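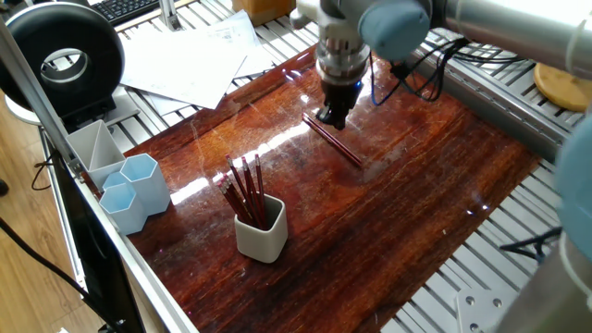 Delia Farías holds that the pencil cup is the wrong task for comparing ways of teaching a robot, and she told us so in June, before we had collected anything. Her objection, which we give in full because it shaped the rest of this section, was that a person guiding the arm by hand will always do well with pencils, that a person at a remote control will always do badly, and that we could save ourselves the summer by writing that down and going home. We did not go home. She was right about the first half.

**Figure 3.** Workspace for the pencil task, with the gripper over two pencils on the board. The cup holds the rest of the bundle. The hexagonal organizer at the left corner of the board serves as a fixed obstacle in all conditions.

### 4.2 Collecting demonstrations

Each demonstration starts with one or more pencils lying on the board and ends when the last of them is in the cup or when the operator gives up. We did not set a time limit. An earlier version of the protocol had one, and it taught our operators to fling things.

We compared two ways of showing the task. In the *hand-guided* condition the operator takes hold of the wrist and moves the arm directly while its motors cancel out its weight. In the *remote* condition the operator stands away from the table and steers with the Flastuno controller, a handheld grip whose position and tilt are copied by the arm. Both conditions record the same signals: joint angles, gripper opening, and video from a fixed camera. The Barnham logging software stamps all of them with a common clock, and after the second rewrite of our own code it does so reliably.

In total we recorded 2,242 demonstrations. Of these, 500 were set aside before training and not looked at until the policies were final. One of the authors would like it known that this was harder than it sounds.

Operators were asked to behave as if they were teaching a patient but literal-minded student. The instruction had mixed results. Several took it to mean that they should move very slowly, and one took it to mean that each pencil should be lifted, admired, and put back down before being lifted again. We kept these recordings. A method that only works when the teacher is sensible is of limited use outside the building in which it was developed.

### 4.3 What the operators did differently

The hand-guided demonstrations are short and smooth, and they look good in talks. They also contain a habit we failed to notice for weeks. A person holding the wrist tends to lean over the table to see the fingertips, and in leaning blocks the fixed camera at exactly the moment the gripper closes. The joint data at that moment are excellent. The video is of a sleeve.

The remote demonstrations have the opposite character. The operator's view is never good enough, so the arm hovers, drops a little, stops, and drops a little more. Bedoya's smoothing filter, which we apply to both conditions with the same settings, removes the worst of the shaking but leaves the hesitation alone. We considered trimming the pauses out. In a small pilot, policies trained on trimmed data closed the gripper early, often on nothing, with great confidence -- so the pauses stayed.

Pencils are awkward for both groups for the same reason. Two of them lying side by side are easy to see as one wide object, and the gripper will happily treat them that way. Hand-guiding operators usually nudged the pair apart with one finger of the gripper before grasping, a move that none of them mentioned when asked afterward to describe their strategy. Remote operators rarely tried it. They picked up the pair together if they could, and if one fell on the way to the cup they went back for it, sighing audibly. (We do not record audio. The sighs are from our notes.)

The cup brings a second difficulty. Pencils already inside lean to one side or another, and a new one has to enter through whatever opening is left. Operators in both conditions learned to tilt the wrist late, just above the rim. Policies trained on either set learned to tilt the wrist as well, though not always above the rim.

### 4.4 Training on mixed data

The simplest way to use both kinds of demonstration is to pour them together, and this was our first attempt. The resulting policy moved quickly like a hand-guided operator until it neared a pencil, then stopped like a remote one, and occasionally remained there until someone pressed the button. We describe this as averaging over modes. The lab's shorter name for it does not suit a journal.

We then labeled each demonstration by condition and passed the label to the policy as an extra input. At test time we set the label to *remote* for the approach and grasp, and to *hand-guided* for the carry and release. The switch is triggered by the gripper's own reading of its finger spacing, with no further learning. Over 100 trials with pencils in fresh positions, this version put the last pencil in the cup in 83. The remaining trials ended with a pencil against the outside of the cup, or under the organizer's edge, where the fingers could not follow.

Farías has read these results and maintains her position on the pencil cup. She suggests that a task with a larger opening would show the difference between the conditions more cleanly. We agree that it would show a difference. Our reason for keeping the narrow target is that the Ultex gripper used in all trials can reach a wide one almost regardless of how it was taught, and a comparison in which everything works tells us mainly about the container.

One practical point for anyone repeating the procedure: wipe the board between sessions, and check the camera exposure whenever the overhead lights change. The wood is glossy, and a reflection lying across it can draw the vision network's attention more strongly than a pencil does. We lost an afternoon to a policy that made repeated, careful, beautifully timed attempts to pick up a strip of light. Its approach trajectories were among the best we recorded, and they are included in the supplementary material under failures.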